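Reading time: 4 minutes

Keltau Aerial Club Declines to Endorse Burkik Battery Claims, Sets April Cold-Weather Trials

KANCOMBE, 11 February 2018 — The Keltau Aerial Club will not recommend the new Burkik flight battery to its members until it has been flown in cold air by people who don't sell it. The club made the decision after reading the material sent out with the battery, which promises longer flights for small camera drones and "worry-free" winter use. The club has heard "worry-free" before.

Burkik says the pack will keep a mid-size quadcopter up for noticeably longer than the standard one. The leaflet does not say at what temperature, in what wind, or with what camera hanging underneath. It has a chart with no numbers along the bottom. The club wrote to ask for them in December and received a second copy of the leaflet.

Members who fly over the water at Kancombe have good reason to care. A drone that runs low above a parking lot can usually be set down on the parking lot. Out past the breakwater there is only the lake, and a pilot who trusted a percentage on a screen has a long look at the place where the aircraft went in. The club's own log for last year lists 206 flights from the Kancombe shore. The low-battery returns in that log came mostly in the cold months, and several began with the screen still showing a third of the charge left.

The club does not claim the Burkik pack is bad. It may be very good. What has been offered so far is a set of sales lines and three short videos, all shot in bright sun over green grass, and none of them long enough to show a full flight from takeoff to landing.
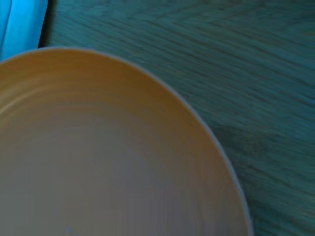
Will the club test the battery itself?

The club plans to fly it in April, in the early mornings, from the flat ground beside the Hajji boat ramp, and will publish every result, including the dull ones.

The plan is simple. Two aircraft of the same model will fly the same route along the shore, one with the standard pack and one with the Burkik pack, and then swap. The route is 604 meters out and back, flown at a height of 66 meters and repeated until the low-battery warning sounds. Voltage will be read before and after each flight with a separate meter, as the club has little faith in the readout supplied by whoever made the battery. Air temperature and wind will be written down at takeoff.

All packs used in the trials will be bought at the regular price from an ordinary store. Burkik offered to send some. The offer was polite and the club turned it down, as it would have turned down packs from anyone else with an interest in how they performed. The budget for the whole exercise is 300 dollars, which limits how many packs can be bought and therefore how much the results can prove. A handful of batteries can't say how a product will hold up after two winters. The report will say so on its first page.

Pilots who already own the new pack are asked to keep flying to the same rules as before. Warm the battery indoors before heading out. Hover low for a minute and watch the voltage before climbing. Turn for home at half charge when over water, whatever the leaflet says about range. Don't charge a pack that has just come in from the cold — let it reach room temperature first.

The club is also unconvinced by the "smart return" feature described in the same leaflet, which is said to work out the last safe moment to head back. The leaflet doesn't explain whether the sum allows for a headwind on the way home. Off Kancombe the wind often picks up once an aircraft clears the trees, and the trip back can take far more charge than the trip out. Until that question has an answer, the feature will be switched off for the trials, and members are advised to leave it off as well.

Results will be posted on the club's page with the raw figures attached, so that readers can check the arithmetic. Burkik has been told the date range and is welcome to watch from the ramp. It has not replied.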